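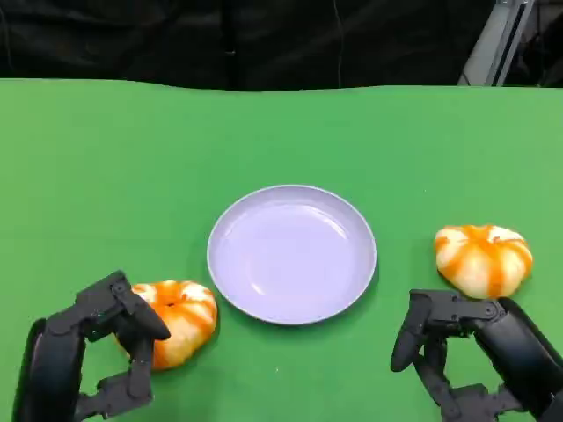 Notes on the grasp arbiter, version 17

The control group at Pescombe has now completed its move to the new grasp arbiter, and I am setting down on this page what was changed and what remains open. I maintain the arbiter on behalf of the group. The views given are my own, although Paraskevi Zervas and Fotis Katsaros read an earlier draft and corrected two errors in the section on timing.

For readers who have not followed the previous entries, the arbiter is the part of our software that decides which hand may move when both have a valid plan. It sits between the planner, which we call Nava, and the joint controllers. Nava proposes a motion for each hand, together with a confidence value and an estimate of the space the motion will sweep through. The arbiter compares the two volumes and either releases both motions, releases one and holds the other, or returns both for replanning.

Until this spring the comparison was made once, at the moment of release. This was adequate for tasks in which each hand worked on its own side of the table. It was not adequate for shared targets. When two objects are to be brought to the same plate, the swept volumes overlap almost entirely in the last part of the motion, and the old arbiter held one hand at its starting position until the other had returned home. The behaviour was safe, and it was very slow.

Version 17 divides each motion into segments and makes the comparison at every segment boundary. A hand may now close on its object and lift while the other is still over the plate. It waits only at the last boundary before the shared space. Nga Quách wrote the segment code and the greater part of its tests.

Perception

The change exposed a weakness in the perception layer that we had been able to ignore. The layer keeps one estimate of the pose of each object, drawn from the head camera, and a second drawn from the wrist cameras when the object is in view. Under the old arrangement the two were merged before planning began and were not revisited. With segments, a plan may be several seconds old when its final part is released, and the merged pose is by then out of date.

Objects with a repeated pattern gave the most trouble. A ribbed, striped squash looks much the same after a small turn about its vertical axis, and the head camera estimate would jump from one rib to the next between readings. The position was sound while the rotation was not. Michalis Kyriakidis proposed that we treat such objects as having no preferred rotation at all, and ask Nava only for a grasp height and an approach direction. This has been adopted for all rounded objects in the set. The plate is handled in the same manner, with the rim as the reference for the grasp.

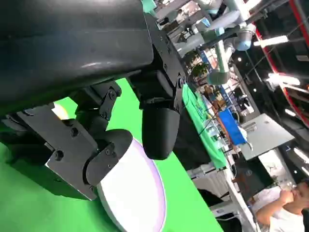 The wrist estimate is now requested again at each boundary, and the arbiter will not release a closing motion if the wrist and head estimates disagree by more than the permitted margin. The margin is a setting in the task file. I would ask colleagues not to raise it in order to make a failing run pass – the log will show that it was changed, and the run will be left out of the comparison.

Testing

The replay set contains 3623 recorded plans. Of these, 823 involve a shared target and are therefore the ones affected by the new code. The full set is replayed whenever a change is merged. Panagiotis Alexiou has moved the replay tool to Lekik, our job scheduler, so that it no longer has to be started by hand.

Two matters remain open. The first is that a hand held at a boundary keeps its grip force constant for as long as it waits, and we have no rule for relaxing it. The second is a delay of 70 milliseconds between the wrist estimate being received and the arbiter acting upon it. Fotis has traced part of this to the message queue. The remainder has not been explained.

The group at Treltuvstead has asked whether the arbiter can be used without Nava. In principle it can, provided that the planner in question supplies a swept volume for each segment. The message format is given in the interface document, section four, and I am willing to review an adapter if one is sent to me before the end of May.

Configuration files written for version 16 will load with a warning. The field named hold_policy is no longer read and should be removed.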